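From: owner, Tellham shop list
Date: 2020-06-07
Subject: Re: [tellham-shop] bin liner flaking again, and the loose bars

> We have two of the gray sheet-metal bins left from the Plarnelbridge lot and
> I was going to put both of them on the order for recoating. Before I do,
> can somebody tell me what state the one on the wood table is in? Last I
> looked, the light coating on the inside slope was coming off at the bottom.
> Also, are the red and green bars supposed to live in there now, or should
> they go back in the drawer? I have 735 on the sheet for bars of all colors
> and I would like that number to stay right.

I had a look at it this morning. Answers in the order you asked.

The outside panels are fine. There are a few scuffs on the back wall and some bright specks low down, but I would not pay anybody to fix those. The blue-gray is even and the rim along the front is still straight.

The inside slope below the back panel is another matter. The whitish patch has a ragged lower edge and is breaking up into speckles, with darker bare metal under it. If you run a rag over it you get flakes on the rag. I would rather strip that slope completely than have Gusonow spray over the top of it. They did that on the Barreto bin and it came off again by September.

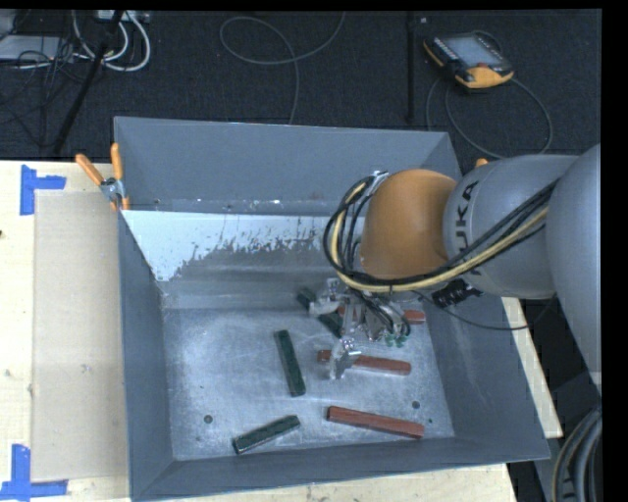 The floor is scratched all over and has gone cloudy in places. I tried the blue pad on one corner and it made no difference that I could see, so I stopped. It is bare metal and it is meant to get knocked around. Leave it off the order.

On the holes in the floor: leave them open, please. Somebody plugged the ones in the other bin with putty and it came out in lumps the first time the bin was tipped. If grit is getting through onto the table, put a sheet of cardboard underneath and change it when it gets dirty.

As for the bars, yes, a few red and green ones stay in the bin. They are on your sheet already under "in use", so do not add them a second time. When you put bars back in, please drop them in any old way. I know it looks untidy. Lining them up against the wall is what we were doing before and it is not wanted any more. Everything else goes back in the drawer, sorted by color.

For the recoating, here is what I would write on the order:

Bin 1 (wood table): strip and recoat inside slope only. Do not touch floor, do not fill holes.
Bin 2 (shelf): clean out the putty, then same as above.

Gusonow quoted 100 for each bin last time and that was with pickup. I have not asked whether the price is still the same. If it has gone up a lot, send bin 2 first and we can keep using the other one as it is, with a wipe down before each session to get rid of the loose flakes.

One more thing about the table. The top is pale wood and it marks easily. Lift the bin when you move it, do not slide it. There is an old felt mat in the cupboard by the sink that fits under the base if anybody wants to cut it down.

I can take the bins to the loading door once the order is in. Let me know which day they are coming.

_______________________________________________
tellham-shop mailing list
To unsubscribe, send a blank message with "unsubscribe" in the subject line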